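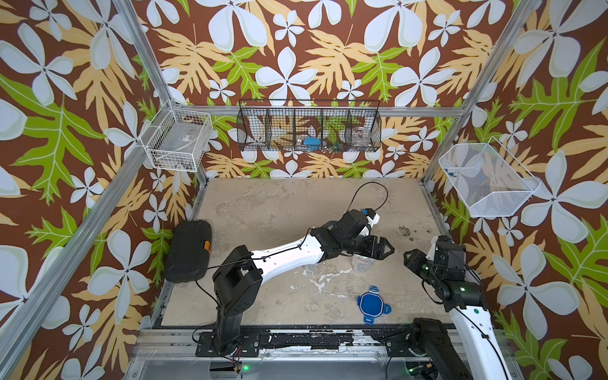

Ticket: Shared printer drops off the network after sleep
Opened: 2019-04-23
Site: Menditcombe office, second floor
Status: Closed

Reported problem
The printer goes offline when it has been idle for 30 minutes. Jobs sit in the queue and come out all at once after someone turns the printer off and on. The Bernmont office has the same model on the same firmware and does not see this.

Log
Checked the cable and swapped it for a new one. No change.
Moved the printer to another port on the switch. No change.
Pinged the printer while it was awake: fine. Pinged it after it went to sleep: 3 replies, then timeouts.
Printed the network settings page. The address was set by DHCP with a lease of 60 minutes. At Bernmont the address is reserved.

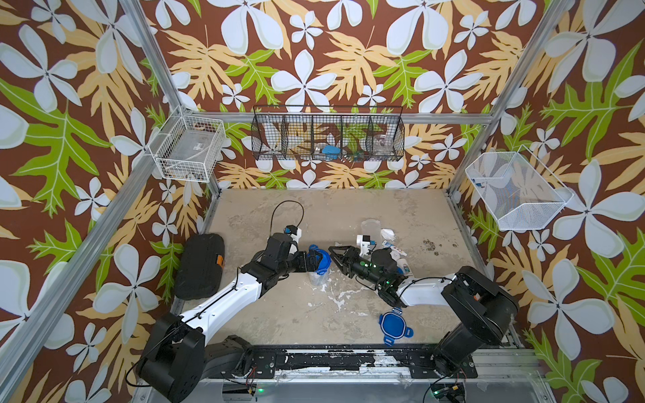 The lease renewal comes up at the halfway mark, so the printer was already asleep when it needed to answer. The router log shows the address going to a laptop on 2 occasions. After that, every PC in the office was sending jobs to the wrong device.

Fix
Reserved the printer's address in the router. Deleted the old port on each PC and added it again by host name, Zawadzka. Left the sleep timer alone.
Sent a test page after lunch with the printer asleep. It woke up and printed.

Still to do
The PCs on the Indholm side were switched off and still have the old port. Change them when they are next on.
The router is due to be replaced in October. Copy the reservation over to the new one.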